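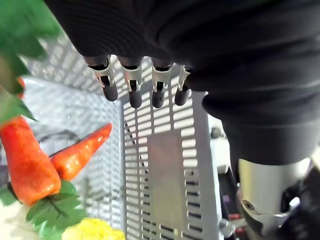 Market Corner Opens in the Kurusville Learning Hall

The Kurusville Center for Home and Community Education is pleased to announce that the Market Corner is now open to visiting classes and adult learners. The new area occupies the east side of the Learning Hall, next to the reading room, and replaces the printed food charts that had been in use there for many years.

The Market Corner is arranged as a small produce department. Learners receive a short shopping list, take a basket, and select the items they need from the display. They then bring the basket to the work table, where an instructor reviews the choices with them and discusses storage, preparation, and cost. Carrots and other vegetables are represented by artificial pieces, which allows the same selection to be offered in every season and handled freely by groups of all ages.

Planning for the area began in March under the direction of Khrystyna Didenko, Manager of Education Programs. Ms. Didenko asked instructors to identify the vegetables that learners most often said they had seen in stores but had never cooked. Bitter melon and napa cabbage appeared on nearly every list, and both were given a place in the display alongside the peppers and chilies.

"Many of our adult learners are confident cooks who shop from a narrow range of produce," said Ms. Didenko. "We wished to give them time to look at an unfamiliar vegetable, ask what it is called, and hear how another person in the class prepares it at home."

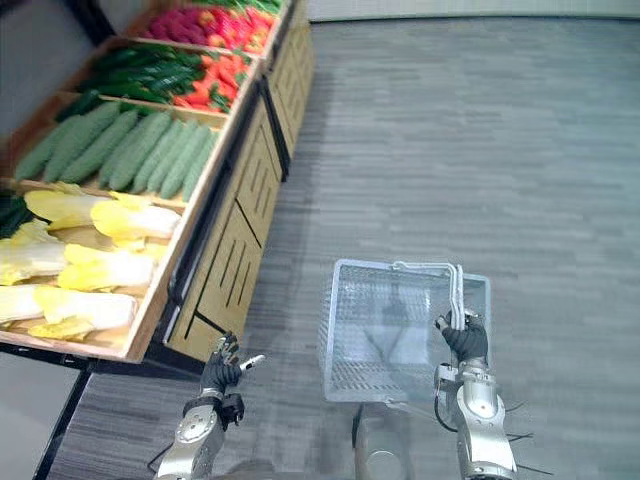 The tiered wooden stand in the Market Corner, with napa cabbage, bitter melons, and peppers in separate bins.

The stand is built in light wood, with angled bins that keep the contents in view from the aisle. Slotted wooden panels form the front. Gray carpet has been laid in the shopping area. Demyd Derkach, Facilities Supervisor, coordinated the installation and will continue to oversee the upkeep of the display.

The Market Corner was funded in part by a grant of $1,000 from the Koval Fund for Adult Learning. The remaining cost was met from the Center's annual equipment budget.

Reservations and Use

Class visits last one hour and may be reserved by schools, language programs, and community groups. Requests should be submitted to the Education Office, Room 361, at least 5 business days in advance. Groups from the Ollance and Woltik branches may reserve through their own front desks and do not need to file a separate request.

Instructors are asked to observe the following:

Return all produce to its proper bin before the group leaves.
Leave baskets beside the stand.
Keep food and drinks out of the carpeted area.
Report worn or damaged pieces to Mr. Derkach.

Shopping lists are available at three reading levels and may be collected from the Education Office on the day of the visit. Instructors who prefer to write their own lists should confirm with the office that the items are in the current display.

The Learning Hall will be closed for the holidays beginning December 23, 2018. Reservation requests received during the closure will be answered in the order received once the office reopens.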